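Small Parts: Gears, Pins and Trays at the Grornstead Center for Mechanical Studies

Gallery page of the Teaching Collection 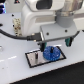 The Teaching Collection at Grornstead holds parts and fittings used in the instruction of basic assembly. The section presented on this page is devoted to gears and gear-like discs, the pegs and pins on which they are mounted, and the trays in which they are set out for handling. Most of the items entered the collection through the Uddin bequest. Others were acquired from the former Brurnell training school when its workshops closed.

The section was reorganized in May under the direction of Moushumi Howlader, Curator of Teaching Materials. The notes accompanying each entry were prepared by Kwaku Quaye and Malsha Bhuiyan. Catalog numbers are given where they have been confirmed. Select an entry to open the full-size view.

Straight-toothed wheels
Brass, from the Uddin bequest. The wheels share a common bore and may be exchanged on the same peg. Wear is visible on the larger wheel, where the plating has gone from the tips of the teeth.

Wheel with 40 teeth
Brass, catalog no. 903. This wheel is the reference piece for the introductory course, in which students learn to find the pitch circle and to measure across the teeth with a caliper.

Wheel with 49 teeth
Steel, Brurnell training school. The inspection stamp of the school remains on the hub. A small burr on one face was left in place when the wheel was cleaned.

Notched discs
Acrylic, assorted colors. Discs of this type are issued to beginners before they work with metal. The notches are shallow and the discs turn freely even when their centers are slightly out of position.

Notched disc, view of the rim
Detail of a disc from the set above. The rim was cut in a single operation and then polished by hand. The polishing has rounded the shoulders of the notches.

Pegs, plain and shouldered
Steel with a dark finish. The shouldered pegs hold a wheel clear of the surface below it; the plain pegs do not, and a washer is supplied with each.

Pins with tapered ends
The taper guides the pin into its hole. Students are asked to compare these with the square-ended pins in the following entry and to record which of the two is easier to seat.

Pins with square ends
Brurnell training school. The ends show bruising from use with a hammer, a practice that the school's own handbook discouraged.

Spacers and washers
Nylon and steel, stored by thickness. The labels are in the handwriting of Kornél Sárközi, who taught the assembly course at Brurnell and advised on the transfer of the workshop stock to Grornstead.

Rimmed tray
Trays with a raised border are used throughout the section. A pin placed in a tray of this kind stays there if it is knocked over, and the student's place in the exercise is not lost.

Tray with felt lining
Uddin bequest. The felt is a replacement. The original lining had been damaged by oil and is kept separately for reference.

Compartment box
Painted wood, with the lid removed. Each compartment is sized for one kind of part. The box was repainted at Brurnell, and the earlier green can be seen inside the smallest compartment.

Gear train on a board
Demonstration model by the Wokari Workshop. The wheels are arranged so that the last turns in the same direction as the first. The crank handle is modern.

Exercise card no. 43
Printed card, one side only. The card sets out the fitting of a disc to a center peg, followed by the placing of a separate pin. A pencil correction to the second line has been retained.

Instructor's notebook, open at the lesson on fitting
Gift of Lahcen Radwan. The page records the common faults seen in student work, among them forcing a tight wheel, omitting the washer, and returning parts to the wrong compartment.

Storage drawer, upper level
Parts are wrapped in acid-free tissue and laid flat. Acrylic and metal items are kept apart, and the drawer is lined with inert foam.

Using the collection

Items may be requested for classroom loan by schools and colleges within the Grornstead district. Requests should state the catalog number or the title of the entry, the dates required, and the name of the instructor who will be responsible for the material. Items from the Uddin bequest are available for study on the premises only.

Visitors who wish to handle the trays and discs may do so in the study room by appointment. Bags and drinks are to be left at the entrance desk. Parts should be returned to the tray or box from which they were taken, and any missing or damaged piece should be reported to the staff on duty.

Reproduction of the images on this page is permitted for classroom use with credit to the Grornstead Center for Mechanical Studies, Teaching Collection. Requests for publication should be addressed in writing to Malsha Bhuiyan at the Collections Office. Corrections to the entries are welcome, in particular from former students and staff of the Brurnell training school who may be able to identify undated items.

Page last revised July 17, 2018.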